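Lines on a hall floor: who gets the space and when
Speaker notes, Clancombe community halls day, 17 October 2025

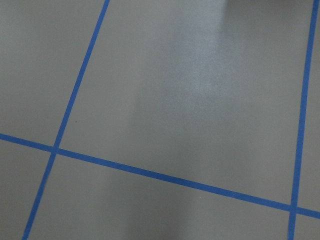

Reply from the Mullummont hall users' list, read it out straight: we stopped fighting over Tuesday nights the week we stopped pretending the hall was one room. Badminton wanted the lot, the playgroup wanted the warm end, and everyone wanted the cupboard. Split the floor and you split the argument into bits you can deal with.

Pause. Let them laugh or not. Move on.

SLIDE 2 - what I'm talking about
Shared halls. Bookings, not buildings. If you came for roof grants that's next door after lunch.
Main hall at Clancombe, one big floor, one kitchen, a storeroom you could park a ute in if anyone ever cleared it.
49 regular groups on the books in March. Some weekly, some once a month, a couple we suspect have folded but they still pay.

SLIDE 3 - how it used to work
Paper diary. In the kitchen drawer. Pencil.
Whoever rubbed out last, won.
Story of the double booked wake and the line dancers. Keep it SHORT, ran over with this one last time. Point is both lots had been told yes, by different people, and both were right to be cross.

SLIDE 4 - half hall bookings
The big change. You book a half or the whole. Half is the default on the form, you have to tick a box for the whole thing.
First term, most groups found a half was plenty. Yoga didn't. Yoga got the whole hall and a later start.
Kitchen is booked separate. Do not bundle the kitchen!! Every row we had after the change was the kitchen.
Ask room: who here bundles? Hands.

SLIDE 5 - noise
Splitting the floor doesn't split the sound. Obvious but we missed it.
Tai chi one end, junior drumming the other. One night. Never again.
So each group now gets a letter, Q for quiet, M for middling, L for loud. Q can go with Q or M. L goes with L or goes alone. Groups pick thier own letter, then the group at the other end gets to disagree.
Choir said they were M. Choir are not M.

SLIDE 6 - changeovers
Ten minutes between bookings wasn't enough. Fifteen is. Chairs are what kills you.
Stack height on a sign on the wall. Mops where people can see them, bin bags on the hook not in the cupboard.
Outgoing group leaves the floor clear, incoming group sets up. No favours either way. Favours turn into expectations by about week four.
Shoes: black soles. Have given up. Moving on.

SLIDE 7 - money
Half hall costs a bit more than half the whole hall. People grumbled, we explained heating and lights, they grumbled less.
574 bookings for the year to March, best we've had. Before the split the same hours were mostly gone by February and half the people in the room were rattling round in it.
Don't oversell this. Income up, so was cleaning. Someone will ask, say so before they do.
Deposits: $55 flat, comes back within the week. Tried a sliding scale, too fiddly, spent more time on the sums than on the hall.

SLIDE 8 - the booking system
Looked at a few. Plunari was what we went with, mainly for the shared calendar, and it lets a group see who is at the other end before they book.
That one thing did more than any rule. They ring each other now. They swap.
Still keep a printed week on the door. Half our people won't look at a phone and why should they.
Was going to demo. Wifi here is rubbish, use the screenshots.

SLIDE 9 - what went wrong
3 things, be quick.
Storage. Everyone got a shelf, nobody got a lid. Mixed up by Easter. Fix: lids, names, done.
Late cancels. Was too soft on these. Now it's two free ones a year then you pay the half rate.
The De Smet room, our small side room. Forgot it existed when we wrote the rules, so for a term it had none, and it turned into a second storeroom. Took a weekend and a skip to get it back. If you have a small room put it in the rules on day one.

SLIDE 10 - if you try it
Start at the beginning of a term, not the middle.
Ring the biggest group first. Not email. Ring.
Run it a full term before you change anything, even the bits that are clearly wrong. (Except the drumming.)
Write the rules on one side of one page. Ours is on the handout table, take it, change the name, we don't mind.

Questions. Likely ones:
- Insurance? Each group has it's own, copy goes in before the first booking.
- Parties? Whole hall only, finish by ten.
- What if a group refuses to share? One did. They pay for the whole hall. They're fine.

Handouts on the way out, and whoever's in last please stack the chairs.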